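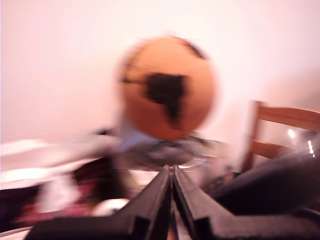 Bożena Wasilewska
Member, Kulledon Neighbors Help Board

Old globe in the family, the countries are wrong. Can my daughter still learn from it?

Hello all. We moved to Carholm in November and my daughter, who is 11, started geography in the new school. From my uncle we have a big globe on a stand. It still shows the Soviet Union and two Germanys. She likes to turn it and find places, but I am afraid she will remember the wrong borders and then lose points on the test. A new one of good size costs about 700 in the shop at Clernincombe and this is too much for us now. Is it possible to put stickers over the old names, or will the glue damage the paper? Also the north part is a little yellow and I don't know how to clean it.

Shojaei

Please don't put stickers on it. The printed paper under the varnish is thin, and when you pull the sticker later it takes the color with it. For cleaning use a soft cloth, almost dry, and try first near the south pole where the stand hides it. The yellow is probably old varnish and it will not go away, so leave it.

For the school, the mountains, rivers and oceans are the same as before. Let her use the globe for these, and for the borders hang a paper wall map next to it. My son did it this way for 2 years. He made a list of every country that changed its name and he was quite proud of it.

mapfan_4

just buy an inflatable one, they are cheap. ours lost air after 4 weeks but the kids didn't care

Bożena Wasilewska

Thank you both. I tried the dry cloth near the bottom and some dust came off, the colors are fine. I will ask the school if they have a spare wall map - the teacher said there are old rolls in the storage room, but maybe they are also with two Germanys.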